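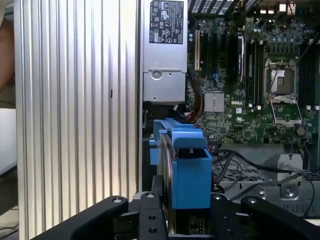 Progress report to the Tedano Fund, August 13, 2020

Street model program, Husia Public School

Students have built 82 of the planned 365 blocks for the 1:600 model of the Hegde precinct. Streets, the creek and the rail line are in place. The eastern edge is behind schedule – Gistar supplied the base boards late and two were the wrong thickness.

Spending to date is $2648, mostly on timber offcuts, glue and printed maps. No change to the budget is sought.

Next stage: students mark their preferred sites for crossings, seats and shade trees, then test them on foot with chalk. Council staff will view the model in November.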